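Journée portes ouvertes chez Sunura : le robot qui range les dossiers

10 juillet 2019. Vite fait, entre deux trains, mes notes de la visite. Je remettrai de l'ordre plus tard (ou pas).

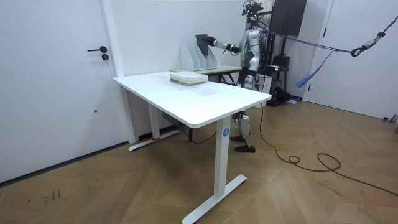 La démo du classement

Celle que je voulais voir. Un humanoïde, un bureau blanc, trois porte-revues blancs sur la table du fond. Il tient un dossier gris foncé bien droit, bras tendu, juste au dessus du premier porte-revues. Dit comme ça, c'est un boulot de stagiaire. Sauf que la fente est étroite et que le bras est loin du corps, donc la moindre erreur d'angle et le dossier tape le bord. J'ai vu passer 8 essais, 6 bons. Les deux ratés : un dossier coincé de travers, et un posé à côté, tout tranquillement, comme si c'était prévu.

Il porte des chaussures, noires. Ça m'a fait rire plus que ça n'aurait dû. Au-dessus, sangle violette, mousqueton, chaîne : le harnais anti-chute. Je m'attendais à un bras fixé sur un socle, pas à un truc sur deux jambes qu'il faut assurer comme un grimpeur.

Ce qu'on nous a raconté

Le logiciel de mouvement s'appelle Gikcombe, maison. La partie vision vient de chez Visser, j'ai pas tout suivi, il y avait du bruit dans le couloir. Il faut 300 répétitions avant qu'une tâche nouvelle passe en démo publique. Question du public : et si on change la couleur des dossiers ? Réponse : ça va. Et si on change la forme des porte-revues ? Silence, puis « on y travaille ». J'ai bien aimé la franchise.

Prix, on ne saura pas. Date de sortie non plus. Un premier test dans de vrais bureaux est prévu en novembre, chez un client qu'ils n'ont pas voulu nommer.

Le reste de la visite

Passé trop vite dans l'atelier Jilholm, à l'étage. Des mains démontées sur des établis, une odeur de colle chaude, photos interdites. Dommage, c'était presque mieux que la démo. Deux heures sur place en tout, il en aurait fallu le double. Café correct. Fléchage catastrophique depuis la gare, prenez la sortie côté parking sinon vous faites le tour du quartier.

Mon avis à chaud : c'est lent, mais j'ai été plus convaincu que par les vidéos. En vrai on entend les moteurs, on voit les petites hésitations du poignet, on se surprend à retenir son soufle avec tout le monde. Si vous y étiez aussi, dites moi en commentaire combien d'essais réussis vous avez comptés dans votre groupe, ça m'intéresse.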